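Zarkesholm releases good practice guide for recording household tasks for robots

November – Zarkesholm has released a good practice guide for teams that record people doing household tasks so that robots can learn from the recordings. The guide is free and applies to work in homes, hotel rooms and staff kitchens.

It was written with two companies, Adach and Gristo, which organise recordings and label the results. Both have agreed to follow it on all new projects.

The guide has 11 rules. Several deal with kettles, irons and other appliances that can burn or scald. A kettle must be switched off before it is lifted from its base, and hot water is not to be used where cold water will do. Two-handed holds are to be labelled separately for each hand, with the part of the appliance each hand is touching.

"We had teams labelling the same lift in different ways," said Mwanaisha Mbwambo, who led the drafting. "One would write 'holds kettle' and leave it there. A robot with two arms needs to know which hand has the handle and which one is on the body."

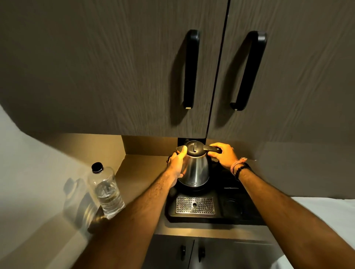
Privacy and consent

Everyone who lives or works in the space must agree in writing before recording starts. Mail, medication labels and family photos are to be put away first. A person can ask for their recordings to be deleted up to 30 days after the session, and the company must confirm when it has been done.

Breaks and session length

No single recording is to run longer than 30 minutes. Workers get a paid break after every 2 recordings – time spent setting up does not count as a break.

The guide takes effect at Adach and Gristo this month. Mabula, which trains new recording staff, will add it to its induction course. Comments from other companies are welcome and will be considered for the next edition.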